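Tagebuch > Winter > Fernsteuern lernen

2018-01-25

Heute bin ich so müde in den Unterarmen, dass ich den Stift (ja, ich schreibe erst auf Papier und tippe später ab) kaum halten kann, und trotzdem will ich den Tag noch festhalten, weil er schön war. Ich bin seit Dezember bei Windside, und bis heute durfte ich beim Fernsteuern immer nur zuschauen oder aufräumen oder Dateien umbenennen, was auch sein muss, aber eben nicht dasselbe ist. Heute saß ich zum ersten Mal einen ganzen Vormittag selbst in den Handschuhen.

Die Aufgabe klingt lächerlich klein: ein Gebäckstück vom Tisch auf einen rosa Teller legen. Ich habe beim Frühstück noch darüber gelacht. Dann zieht man die Handschuhe an, sieht durch die Brille auf diese schwarz-weißen Finger hinunter, die den eigenen mit einer winzigen Verzögerung folgen, und plötzlich weiß man nicht mehr, wie man eigentlich sein Leben lang ein Brötchen angefasst hat. Kommt der Daumen zuerst? Drücken alle Finger gleichzeitig? Ich musste in der Pause in der Teeküche sitzen und mir selbst beim Keksgreifen zusehen!

Acht brauchbare Durchgänge wollte ich schaffen, 14 sind es geworden, und darauf bin ich ein bisschen stolz. Für Flovau brauchen wir am Ende 1.000 davon, da ist also noch Luft. Am schwersten fällt mir die linke Hand, wenn sie nichts zu tun hat. Meine eigene zappelt nämlich ständig, und die Maschine macht jedes Zappeln brav mit und lernt es womöglich auch noch. Ich habe mir angewöhnt, den linken Ellbogen auf die Armlehne zu stützen und vor jedem Griff einmal auszuatmen – das hilft tatsächlich, auch wenn es aussieht wie beim Yoga.

Und noch etwas für mich, damit ich es morgen nicht vergesse: von oben kommen, langsam, den Daumen erst schließen, wenn die anderen Finger schon anliegen. Nicht korrigieren, wenn es schiefgeht, lieber den Durchgang verwerfen und neu anfangen. Die Aufnahmen mit dem hektischen Nachfassen haben wir damals bei Macedo, dem alten Projekt, alle behalten, und über die ärgern sich die Kollegen bis heute.

Ein paar Bilder vom Kopf der Maschine klebe ich mir ein:

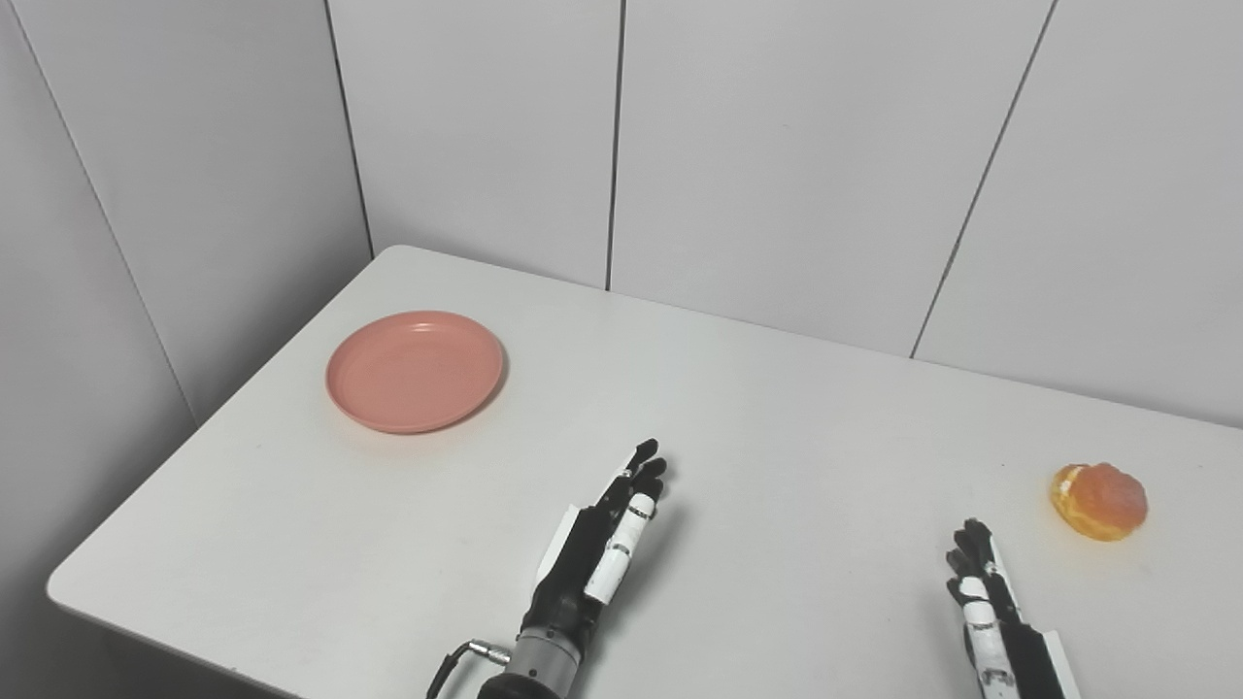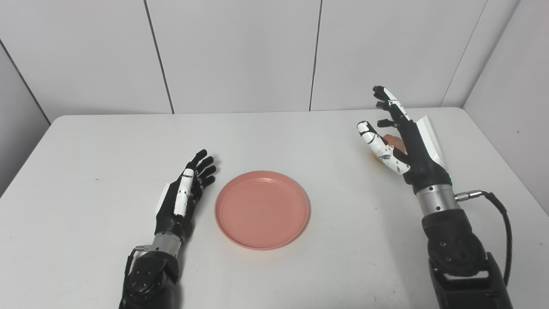
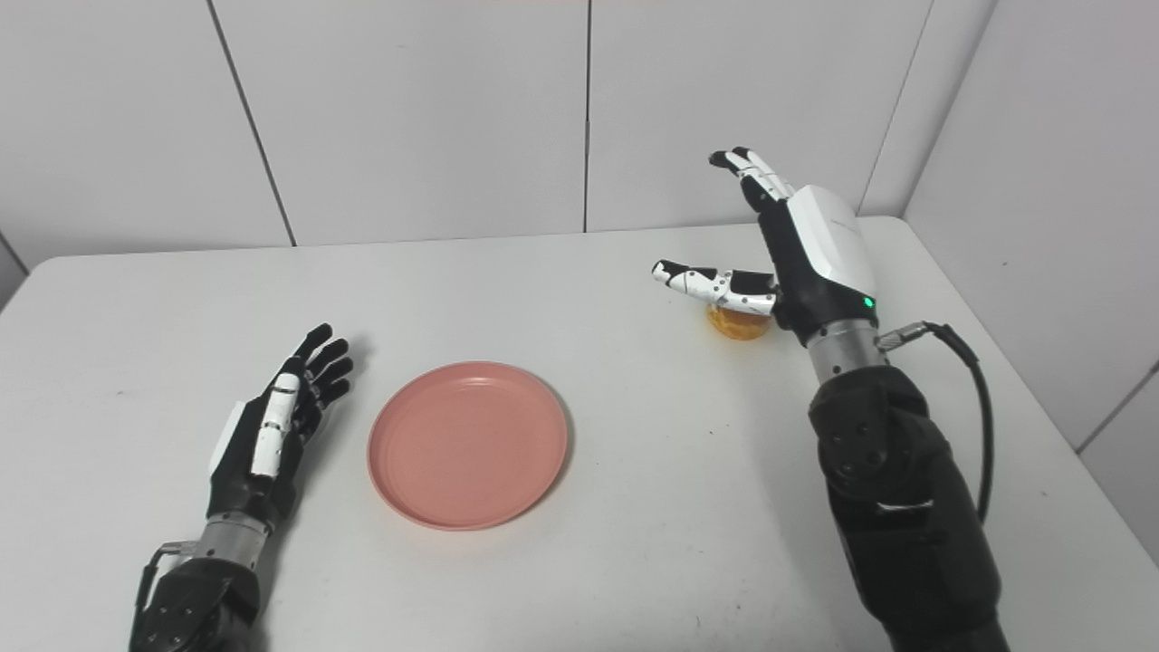
Muss man beim Vormachen jedes Mal genau dieselbe Bewegung ausführen?
Kleine Unterschiede sind erwünscht, solange jeder Durchgang ruhig und vollständig ist. Wenn man den Teller und das Gebäck zwischendurch etwas verschiebt, lernt das Modell mehr, als wenn alles immer am selben Fleck liegt.

So hat man es mir jedenfalls erklärt, und so schreibe ich es mir hier auf. Jetzt koche ich mir eine Suppe, die man mit einem sehr großen Löffel essen kann, und gehe früh ins Bett. Morgen früh sind die Handschuhe wieder für mich reserviert.

Kommentare (3)

tintenklecks
Das mit dem Keksgreifen habe ich gleich ausprobiert, und jetzt kann ich es auch nicht mehr. Vielen Dank auch! Schreib bitte weiter, ich lese das so gern.

norduferin
Bei uns in Jastden führen wir den Arm noch direkt von Hand, ganz ohne Brille. Das geht auf die Schultern statt auf die Unterarme. Wärmflasche und am nächsten Tag kürzere Blöcke, mehr weiß ich auch nicht.

halbacht
Verwerft ihr die schlechten Durchgänge ganz oder hebt ihr sie getrennt auf? Wir haben unsere aufgehoben und waren später froh darüber.

Ähnliche Einträge
Dateien umbenennen, Teil zwei
Der erste Tag bei Windside
Warum mir von der Brille schlecht wurde
Was von Macedo übrig blieb
Dezember, Dunkelheit und sehr viel Tee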